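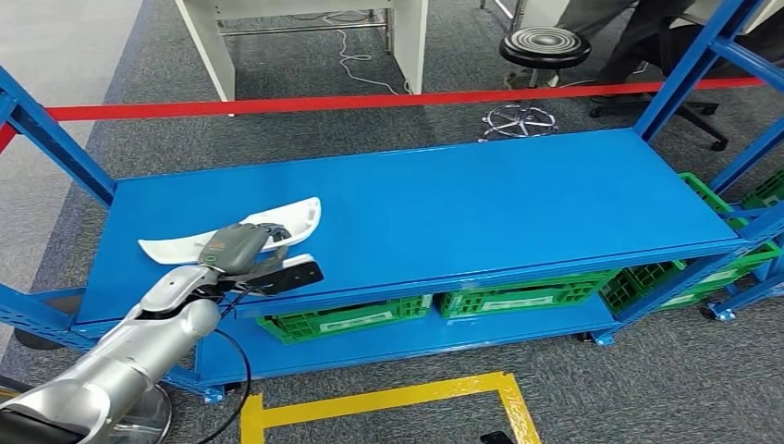

By the time the kettle had boiled in February, and it took its time that winter, Virgilio Quiambao had already changed his mind twice about the thumb.

The method was his, and he was fond of it in the way other people are fond of an old coat. You let the hand take hold of a thing, you made it wait, and only then, if the thumb agreed with the fingers, did you let it lift. Rostgate had paid for 300 tries a month and wanted to know whether the waiting was worth the bother. Kusik, who ran the numbers from the next desk and ate clementines all day long, thought it was a lot of fuss over one white part.

"It's dithering," she said kindly. "You've taught it to dither."

"I've taught it to ask," said Virgilio, and went back to his screen with his tea. 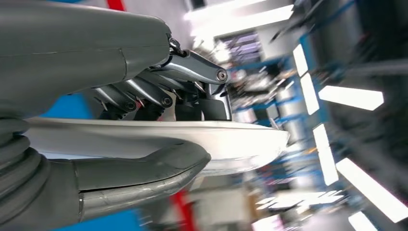 He did love that little pause, though he'd never have put it in the report. His grandmother used to lift plates off the draining board just like that - a pinch, a moment's thought, and up. She had never dropped one in all the years he knew her, and she had never once been in a hurry either, which drove the whole family mad at mealtimes.

Kusik read him the tally at four o'clock. They had done 1,507 lifts since the start, and with the pause switched on the drops had come down to 30.

"Thirty," said Virgilio. "And without it?"

She peeled another clementine before she told him, because she was enjoying herself. It was a great many more than thirty. He sat down rather suddenly and asked whether there was one of those going spare. 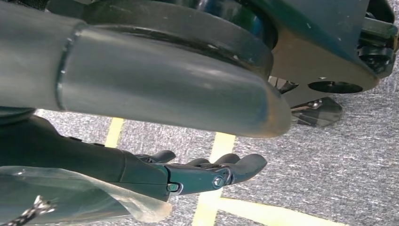

*The hand, open over the carpet.*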